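Finishes bench, notebook, August

Matte black again. Werside want the whole kitchen range in it by the end of the month: handles, rail, pendant shade, the little hook that holds nothing in particular. Their note says "soft, deep, quiet". The panel I pulled off the rack this morning was none of these. It had a thumbprint on it that could be read from the doorway.

Batch A is the old Sastine powder, batch B the Hutchins one with the finer grind. Same steel, same degrease, same oven. Mbali Dlamini did the spraying, so if the edges are thin we can't blame me this time.

9.40. Wiped both with a damp cloth, 100 passes each. A has gone shiny in a stripe down the middle, like the seat of old school trousers. B looks much the same as when it went on. Wrote "promising" on the tag, then crossed it out, remembering what I wrote on the tag in spring.
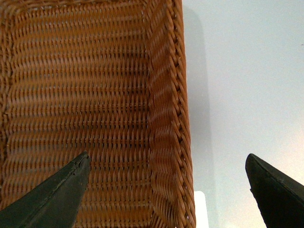 Next, cooking oil. A drop on each panel, left for 3 hours, then washed off with ordinary washing-up liquid. A came clean. B kept a grey ring. So the one that survives wiping doesn't like oil, and the one that shrugs off oil can't be wiped. In a kitchen. Lovely.

Petronella Sithole suggests a clear coat over B. I said a clear coat makes it satin. She said customers can't tell satin from matte. I said Werside can, they sent a swatch book. She has the swatch book now and is going to check with her glasses on.

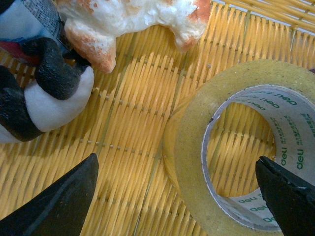

Yellow mat, close up, with the weave running lengthways.

1.15. Clear coat trial on two offcuts, one thin, one thinner. The thin one is satin, no argument. The thinner one passes for matte if you stand to the left of it. Oil test on both to run overnight, label them PROPERLY please, last time we had four panels called "new".

Price, for when they ask: the Plukora topcoat only comes in the big drum, enough for roughly 2,000 handles. They have ordered 11 samples. I'll let Petronella make that call. 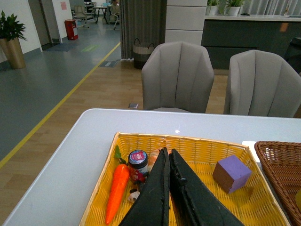 Also still to do: chip test on the rail ends, and the hook, which has a tight inside bend where the powder never gets in. Mbali thinks hang it the other way up. Worth a go before we start bending the drawing.

Oven was reading high again at four. Turned it down a notch and wrote the old setting in pencil on the door, under the other old settings.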